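Niloufar Kermani
@nkermani_bench
2020-12-02

1/ A thread on closing coffee bags. I keep getting asked about this after the grinder thread, so I'm putting it in one place. It covers 454 g bags of roasted beans, kept at room temperature, used for espresso at home. If you buy 1 kg bags or freeze in portions, some of this won't apply.

2/ There are four things that degrade roasted beans in a kitchen: oxygen, moisture, heat and light. An opaque bag handles light. Where you put the bag handles heat. The closure handles the other two, to the extent that anything in a home kitchen does.

3/ A fresh bag also vents carbon dioxide for a week or two after roasting. If your bag has a one-way valve, leave it uncovered. I have seen people put tape over it. Please don't.

4/ Procedure, as I do it now:
Stand the bag upright. Tap the base on the counter twice so the beans settle.
Press the front and back panels together above the bean line, working upward.
Fold the top edge over once, flat, about the width of a finger.
Fold again.
Clip across the fold.

5/ Steps two and three are where most of the benefit is. Air left in the headspace is going to sit with the beans whatever you put on top. A half-empty bag closed at its original height holds a lot of it.

6/ So the fold moves down as the bag empties. By the last third, I'm folding four or five times and the bag is a short brick. It looks bad and works fine.

7/ On the clip. I use the long hinged plastic kind, two arms, hinge at one end and a catch at the other. Full width of the bag or wider. Short clips leave the corners open, and the corners are where a gusseted bag leaks, because there are four layers there and two in the middle.
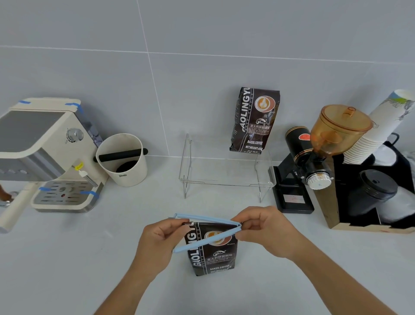 8/ Hinge end goes on first, pushed all the way in until the side of the bag touches it. Then check that the fold is parallel to the arms along the whole length. Then close from the hinge toward the catch. If you close it on a slant, the fold creeps out at the open end and you get a gap you can put a fingernail in.

9/ One hand on each end. I tried for a long time to do it with one hand while holding the portafilter in the other. The success rate was poor and I swept beans off the floor more than once.

10/ If the catch won't snap, you have too many layers in it. Undo one fold and try again. Forcing it bends the lower arm, and after that it never clamps evenly in the middle. Ask me how many bent clips are in the drawer.

11/ Squeeze test: once it's closed, press the bag gently with a flat hand and listen near the corners. A hiss from the valve is normal. A hiss from a corner means redo it. Thirty seconds well spent, and after a week you'll stop needing to check.

12/ I did run a comparison in March, since people will ask. Two bags of the same roast, opened on the same morning. One folded and clipped, one rolled and held with a rubber band. Same grinder, same dose, same basket.

13/ By the end of the second week the rubber band bag needed a noticeably finer grind to hold the same shot time. The clipped bag needed a finer grind too, only less. Sample size of one pair, no blinding, one taster. Treat it as a note and nothing more.

14/ Sipho Nel repeated it with a decaf and saw no difference he was willing to put his name to. Decaf is odd in general. I would like to see someone do it properly with ten bags and a refractometer.

15/ Canisters. I own a Danirel vacuum canister and it does its job. I stopped using it for daily beans for two reasons: you have to pour everything in, which exposes the whole batch to air once, and then the roast date is on a bag you've thrown away.

16/ You can write the date on a label, obviously. I did that for a month and then I had a canister with the wrong date on it. The bag keeps its own information as long as it stays in use.

17/ Tin ties, the bendable strips on some bags: fine for getting home from the store. They hold the fold in position without pressing it shut. If the bag has one, fold it down as intended and put the clip on over it, below the wire.

18/ Zip tops: use them, but clean them first. Fines and chaff get into the track and it stops sealing after a few openings. A dry pastry brush is enough. Never a damp cloth. I still add a clip.

19/ Placement. Keep the open bag away from the machine's top panel if you use that as a cup warmer, and out of the line of the steam wand. Against the back wall is fine on most counters. Next to the stove is not, and neither is a sunny windowsill.

20/ The refrigerator question comes up every time. No. Every trip in and out puts condensation on cold beans, and coffee picks up onion. The freezer is a separate matter: sealed, unopened, take out once, let it reach room temperature before you cut it.

21/ Keep one bag open at a time. I know this is unpopular with people who like a choice in the morning. Two open bags last twice as long each, so you drink the second half of both of them stale.

22/ Weigh before you close, if you have a scale out anyway. I pencil what's left on the back of the bag. At 200 g I order the next one, which with my shipping times gives me a few days of rest before I need it. Adjust to your own consumption.

23/ Cleaning the clip: warm water, a drop of dish soap, dry it completely with the arms open. Coffee oil builds up along the inside edges and goes rancid, and it ends up on the fold every time you close the bag. Once a month. Mine went several months the first year and smelled like old crayons.

24/ Replies I've had so far, grouped:
Khanyisile Msimang asks if binder clips work. Two large ones, one at each corner, yes. They leave the middle a little loose and will mark a paper bag.
Ntombi Mkhize uses a wooden clothespin on each corner plus a tight roll. Weak spring, better than a rubber band.

25/ Chantelle Mnguni asks about heat sealers. The handheld ones do seal foil-lined bags well, but you cut away a strip at every opening and run out of bag. Good for the ones going into the freezer. I wouldn't do it daily.

26/ Someone asked which brand of clip. I don't know. They came in a mixed pack with no name on them. Look for a stiff arm, a hinge with no side play, and a catch that clicks. Length: measure your bag laid flat and add a little.

27/ Next thread is on purging the grinder after a bag change, and how many grams I throw away doing it. If you have numbers from a Brostgate or any other single-dose grinder, send them with the burr size or I can't use them.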